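Search stories Enter keyword Go

The Planner Would Like a Word

By the time Adesuwa Eze got to the lab, the planner had been thinking for two hours, and it had the log to prove it. There were 3,805 lines. She scrolled to the bottom first, as you do with bad news.

NO PATH FOUND. RETRYING.

"It's been saying that since nine," said Colton Després from behind the good monitor. "I didn't want to interrupt."

The planner was called Jinis. It had replaced a planner called Dollach, which was fast and cheerful and had once driven the left arm's elbow into the right arm's wrist at a speed the insurers asked to have written down. Jinis had been built to be careful. Mostafa Ragab had written the collision checker himself over one long September, and he had given each arm a safety margin, an invisible coat of padding, so that neither would ever come near the other.

The job was a handover. One arm was to bring the blue piece to the middle and the other was to take it. Adesuwa had drawn it on the whiteboard with two arrows meeting, and even Colton had agreed it looked simple.

"How thick is the padding?" she asked.

"80," said Colton.

"80 what?"

He looked it up, and this took a while. "Millimetres."

"Each?"

"Each."

She did the sum on her fingers for effect. Jinis had been asked to pass an object between two hands that were forbidden to come within sixteen centimetres of one another, and being a conscientious piece of software it had not complained. It had simply kept looking, 2,000 samples at a time, for the clever way of doing it that it assumed she knew about.

They rang Mostafa, who was at the dentist.

"You can't just turn it off," he said, or something with those vowels.

"I want to turn it down. Only at the fingertips, and only in the middle."

"Then it's an exception."

"Yes."

"I don't like exceptions."

"Mostafa, it's a handover. The whole thing's an exception."

There was a long, numb silence — she could hear suction. Then he told her which file it was, in the tone of a man giving out the alarm code to his parents' house. Line 585. There was a comment above it in capitals saying DO NOT TOUCH and his initials, and a second comment saying I MEAN IT, COLTON.

She touched it. She made a small zone over the centre of the table where the grippers were allowed to be neighbours, saved it, and named the change "courtesy" because the field wouldn't accept a blank.

Jinis found a path in less time than it took Colton to put his coffee down. He seemed a bit hurt on its behalf.

"Slow speed," he said.

"Slowest."

"Hand on the stop?"

"You do the stop. I'll do the worrying."

She pressed run. The log, so chatty all morning, printed one line and went quiet. She took her eyes off the screen, as Mostafa always told people to and never did himself, and watched the table.

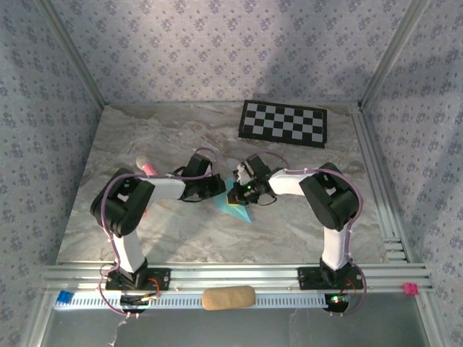 Mostafa Comes Back

He came in at three with half his face asleep and went straight to line 585 without taking off his coat. He read it twice. He deleted the word "courtesy", typed "temporary", and sat down.

"How long is temporary?" said Adesuwa.

"Dollach was temporary," he said, and a little coffee ran down his chin without his noticing.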